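Home Kitchen Basics, Session 4
Boards, grooves and where everything goes
Handout by Albertina Bettencourt, Getville Adult Evening Program

Okay, so last session ran long (my fault, I got going about onions) and we never got to cutting boards. These notes cover what I was going to say, plus the stuff Rory McIver asked me about in the parking lot, which I thought was a great question and I'll get to it.

First, materials. Most of you own plastic, wood or bamboo, and any of those is fine for home cooking. Glass boards I'd give away. They're slippery and they're murder on a knife edge. Bamboo is technically a grass, and boards get made by gluing strips of it together, so when you look closely you'll see long lines running side by side. It's a bit harder than the maple board I pass around in class, so your knife may need sharpening more often. I still use mine every day!

Now the groove. Plenty of boards have a shallow channel carved near the edge, and it's there to catch juice. Tomatoes, melon, a roast that's been resting: groove side up. Bread, herbs, anything dry: flip it over if the back is plain and enjoy the extra room. If you have just the one board, keep a side for onions and garlic and a side for fruit. You will thank me when you cut a peach.

Where you put it matters more than people think. I like a clear patch of counter in front of me and the things I don't need pushed toward the back or the side. Toasters go at the back. Mugs and canisters can live off to the right or left, wherever your knife hand isn't swinging.
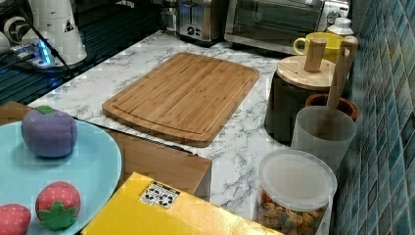
Fig. 1. Bamboo board with a juice groove, with the toaster and toaster oven behind it.

I like how much room there is for the board in Fig. 1. You could turn it square to you, put a damp dish towel under it and start chopping. (The damp towel is the best tip in this whole handout, by the way. Wet it, wring it out, lay it flat. If the board still slides, your towel is too dry.) For a big job I'd move anything standing beside the board a little farther off, tall utensils especially, because a sleeve catches on a long handle so easily.

Rory's question: can you set a hot tray from the toaster oven right on the board? I wouldn't. Bamboo can scorch and the glue between strips doesn't love heat. Use a trivet or the stovetop. And when the toaster oven is on, say at 200 degrees keeping pancakes warm, give it some breathing space and keep the board away from the door.

Washing and oiling
Hot water, a drop of dish soap, both sides, then stand it on edge to dry. Never the dishwasher, never a soak. Run your brush along the groove, where crumbs love to hide. Once a month or so, rub in food-grade mineral oil, leave it for 30 minutes and wipe off the extra.

For next time
Bring your own board and one dish towel. We'll do carrots, celery and (sorry) more onions. Read page 28 in the packet, the part on holding the knife, and skip page 13, it's the old supply list.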